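Last updated March 2018

Search Clevlow Opinion Enter keywords Go

Your hands are terrible teachers
By Moushumi Akanda

I have spent much of the past winter teaching a robot to pick up a block, and I would like to say a word on behalf of the block, which has been patient.

The method is called learning from demonstration, and it sounds like kindergarten. You do the thing, the robot keeps a record of you doing the thing, and after enough rounds of this it has a go on its own. You can do it by grabbing the arm and pushing it through the motions, or you can sit at a desk with a controller and drive it from there. In our group at Drarden we do a great deal of the second kind, much of it in simulation, where the arm can't break anything and the only item that wears out is the person.

The sales pitch is that anyone can do it. No programming! Just show it! I have now heard this from two vendors and one dean, and I've come to think the word "just" should be taken away from all of them until they've done a full afternoon with the controller in their laps.

My first week, I was bad in the ordinary way. I overshot. I closed the gripper on air. I discovered that I tilt my head when the hand on the screen is tilted, as if that would help, and that I say "come on" to software. Declan Prendergast, who trained me, recorded 2,787 demonstrations before I got there and has the calm of a man who no longer expects anything from a Tuesday. He told me to slow down. I slowed down. When we trained on my slow demonstrations, we got a robot that hesitated over everything like a guest at a buffet.

A robot trained this way copies what you did. It has no access to what you meant. If you pause above the block because you are thinking about lunch, the pause goes in the record next to the grasp, and the two have equal standing. Out of my first 653 demonstrations, Declan threw away 474. He was very nice about it. He said a lot of them had "personality."

The view doesn't help either. In one of our setups you work from behind the hand, looking out past the fingers, and you get this:
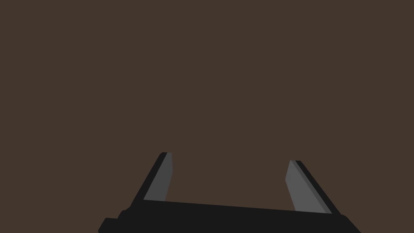 Fingers open, brown surface beyond. The simulated gripper from the driver's seat.

Now tell me how far away that surface is. There isn't a shadow on it or a mark of any kind, and you could believe nearly any answer. In a kitchen you would never notice this problem, because your own hand comes with an arm attached, and the arm has a lifetime of opinions about distance. Strip that out, hand somebody a pair of gray prongs and a lot of brown, and a grown adult with a graduate degree will creep forward like someone looking for the bathroom in a strange house.

Henk De Smet, down the hall, says I should get over it and use the arm you push by hand. He has a point. When you hold the real thing you feel the contact and you stop fooling around with camera angles. But I've watched Henk's recordings too. He leans. His left shoulder bothers him, so he swings wide on that side, and his robot takes the same scenic route to every cup. It has no shoulder.

So I don't buy the claim that showing is the easy part. Showing is a skill, and a fairly odd one. You have to do a simple thing plainly, over and over, with no flourishes, and also mess it up a little on purpose so the robot sees how to recover. Good tennis coaches can do something like it. Most people who are good with their hands can't, at least at first, and they're often worse than beginners, having so many shortcuts to pass along.

What bothers me is how we pay for it. At most places I know, demonstrations are collected by whoever is newest, by the hour, from a one-page sheet of instructions. Then the paper comes out with six pages on the network and a sentence saying the data came from "human operators." Erzsébet Erdős, who ran our collection in September, asked for her operators to be named in the write-up. She was told there wasn't room. There was room for a diagram of a cup.

I'd start with the names. After that I'd have the people who design the training sit down and drive for a day, every one of them, before they decide how many demonstrations they need. The current plan asks for another 2,617. I notice that the person who chose that figure has never held the controller, and I've left it on his chair.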